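Robots and Safety: Learning When a Gripper Lets Go
A reading page for students in upper primary years
Zurura Learning Centre

A robot gripper is a machine that does some of the jobs your fingers do. It can close on an object, hold it, carry it and put it down again. Like every machine, it can also develop a fault. On this page you will read about a fault that occurred at the Zurura workshop, and what the staff did about it.

What is a hand-held gripper?
Some grippers are fixed to the end of a robot arm. Others have a handle, so that a person can hold them and carry out a job. A small camera records what the gripper does. Later, a computer studies the recordings and uses them to learn how a robot arm might do the same job by itself. Zurura calls its learning program Gedari.

What went wrong?
In February, a staff member named Selorm Mahama was using a gripper to move a ceramic mug from a shelf to a tray. The jaws closed on the mug in the usual way. Halfway to the tray, the left jaw went slack and the mug fell to the floor. It broke into a great many pieces. No person was hurt, as everyone in the room was wearing closed shoes and standing behind the yellow line.

Work stopped at once. Ms Mahama put the gripper down, switched off the recorder and told her supervisor, Mr Apolinar Mendoza. The pieces were swept up with a brush and pan, never with bare hands.

Finding the cause
Mr Mendoza examined the gripper on a bench under a bright lamp. The jaws of this kind of gripper move on small metal pins, called pivots. A pivot works like the hinge of a door - it lets one part swing while another stays in place. One pivot on the left side had worked loose. Each time the jaws opened and closed, it had moved a little further out of its hole. That gripper had been used more than 800 times without an inspection.

When the pin was loose enough, the two jaws no longer pushed evenly. A gripper needs a push from both sides. You can test this yourself by trying to lift a pencil with only one finger.

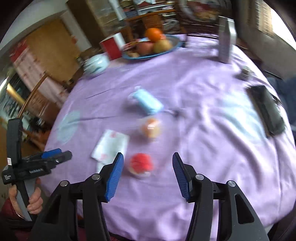 Two grippers at a table set with household objects. The silver pivot pins can be seen on the nearer one.

What changed afterwards?
The workshop now follows a written procedure called the Jolis check. It takes 10 minutes and is carried out before any object is lifted.

First, the person looks at every pivot and presses it gently with a fingertip. Next, the pads on the inside of the jaws are checked for tears and dust. The jaws are then opened and closed 25 times with nothing between them. If a pin moves or a jaw sticks, the gripper receives a red tag and may not be used until it has been repaired.

Breakable objects are also treated differently. New jobs are now practised low over a table covered with cloth, and glass is not used in practice at all.

Why was the fault written down?
Every fault at Zurura is entered in a book, including small ones. The dropped mug is entry number 21. Staff are not punished for reporting a fault. A report helps the next person who picks up the same kind of tool.

Words to know
Fault: a problem that stops a machine from working properly.
Pivot: a pin or point on which a part turns.
Inspection: a careful look to find out whether something is safe.
Procedure: a set of steps carried out in the same order each time.

Something to try with an adult
Find a pair of kitchen tongs. Locate the pivot and watch how it behaves when the tongs open and close. Draw the tongs in your workbook and label the pivot and the two jaws.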